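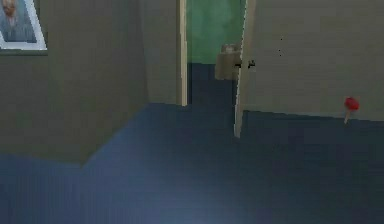
# Teach a Robot to Find the Sofa

Building a robot at home takes screws, glue and patience. Milan Jansen ran out of all three in February, so he built the house first, on a computer.

It's called a simulation. A pretend robot drives around pretend rooms, and if it whacks a door, you press reset. Real doors don't have reset. Real parents don't either.

Milan's robot is named Dosetti. Its first job is simple: go down the hall, through the door, and stop by the sofa. You could do that half asleep. Dosetti needed 300 tries, and spent 22 of them arguing with a wall.

Why is it so hard? You see a doorway. A robot gets a big pile of numbers, one set for each tiny dot of color. It has to work out which dots mean "floor, go ahead" and which mean "wall, ouch."
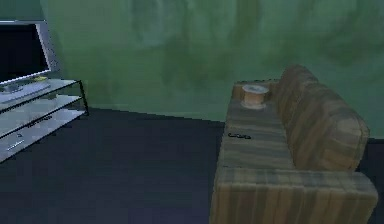 Then there's stopping. Dosetti has to tell a sofa from a TV stand, and glass shelves are sneaky, because the floor shows through them. Would you drive into a shelf you could see through? Dosetti would, with great confidence.

The real Dosetti is still 4 wheels and a lunch box at the Gornside workshop. When it's finished, Milan will copy the program over and let it loose in an actual hallway. He plans to move the lamp first.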